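Home | Essays | Letters | Archive | About

Print this page | E-mail this page

Leave the Small Things Out

By Krisztina Gulyás

When I moved to Drestalley, the school library had a long table by the window, and on this table there was always something unfinished. Children came at lunch, built for twenty minutes, and left it for the next class. In October the library was renewed. The table is now a row of screens with headphones, and the unfinished things went to a cupboard which has a key.

I do not want to say that screens are bad. My son learned to read English with one, faster than I did with my books. But I think we made a mistake with the cupboard, and I would like to explain why.

A child who must ask for the key has to know already what she wants. Most children do not know. They see a wheel or a piece of string, their hand goes to it, and the idea comes after the hand. In Stinitz, where I grew up, my grandmother kept buttons in an open drawer. I never asked her for the buttons. I would not have known how to ask. Still I spent whole winters with them, and I learned to sort, to count and to be bored without complaining.

The school told us that the old table cost 140 dollars a year in lost and broken parts. For a school with 157 children this is less than one dollar for each. We pay more for the paper on which they send us the announcements.

Some parents say that the table was untidy, and they are right. A place where children think with their hands will look untidy at three in the afternoon. I have cleaned such places myself, for 9 years, in the kindergarten on Illés Street, and I know how tired one is of it. I would do it again.

My proposal is modest. Keep the screens, take away the key, and put one low table back near the door. If the parts are lost, let us parents bring others from home. Every family has a drawer.

Letters on this subject are welcome until the end of the month.

Contact | Copyright Drestalley Essays | Back to top

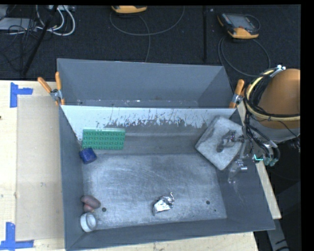
Small pieces, left out.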